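## 4. What people leave on the floor

So, on to the part of the study I enjoyed most, which was litter. I went into this thinking the bed would be the big story. Everybody complains about making beds, and the Moltevby diaries are full of it (one person wrote a whole page about fitted sheets!). But when I sorted the 174 diary entries by what people said they tidied first, the floor kept winning, and mostly it was small stuff on the floor: wrappers, receipts, a sock, the tag from a new shirt.

I should say what I mean by "litter" here, as I went back and forth on it for most of March. I count something as litter if the person would throw it out without thinking twice. A phone cable isn't litter, even when it's in a silly place. A candy wrapper is. A half-full bag of chips was my nightmare case, and I ended up putting it in with food, mostly so I could get some sleep. The Desjardins scheme, which I borrowed for the rest of the coding, lumps all of these together as "loose items," and for kitchens that works fine. In bedrooms it hides the very thing I was curious about.

Bedrooms that double as sitting rooms were the messiest to code and also the most fun. Once there's a sofa in there, people snack in there, and the trash can is usually in some other room. Several diary keepers told me they don't really see a wrapper on the carpet until they're about to have company. Others said it's the only thing they see, and that they can walk past an unmade bed all day long but will stop for a wrapper. I'm in the second group myself, so take my enthusiasm with a grain of salt.

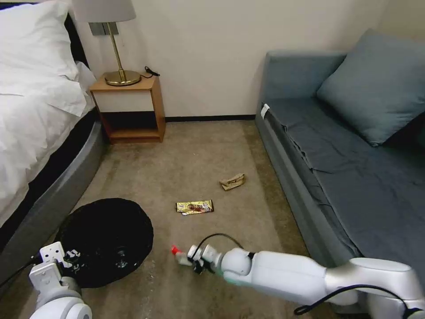 **Figure 2.** Bedroom with a sofa bed. Two wrappers lie on the carpet between the bed and the sofa; the white duvet is rumpled and the sofa cover is wrinkled.

The order people gave for a room like that was pretty steady. Floor first, then the bed, then whatever cover or throw is on the sofa, and the nightstand dead last if it got done at all. I had guessed the bed would come first on size alone. It takes up so much of what you look at when you walk in! When I asked about it in the follow-up calls, the answer I got over and over was that picking up trash feels quick, and once you're up and bending over you may as well keep going. One person called the wrappers "the on switch," and I've been saying it around my own house ever since.

Nightstands deserve a word. I had a separate code for cables lying on top of them and I'm a little sorry I did. Nearly all the diary keepers treated a cable there as put away, coiled or not, and when I marked it as clutter they corrected me, sometimes quite firmly. I dropped the code for the second round. The lamp, the cable and a glass of water all went into a "lives here" group, and the agreement between my two passes got a lot better.

Sofa covers were harder. A loose cover never looks straight for long, and people disagreed about whether smoothing it even counts as tidying. In the Pernach homes it was written down as a chore. In the Moltevby homes it mostly turned up as a complaint, tucked in after something else ("did the floor, pulled the stupid cover back down again"). I've kept it as a chore in the tables, but I wouldn't fight anyone who wanted it out.

One thing I'd do differently is ask about carpets. Worn patches and streaks came up in the free comments, and a few people said that on a marked carpet they stop bothering so much with crumbs. I didn't have a question for it, so all I've got is the comments, and I'll come back to those in Section 6.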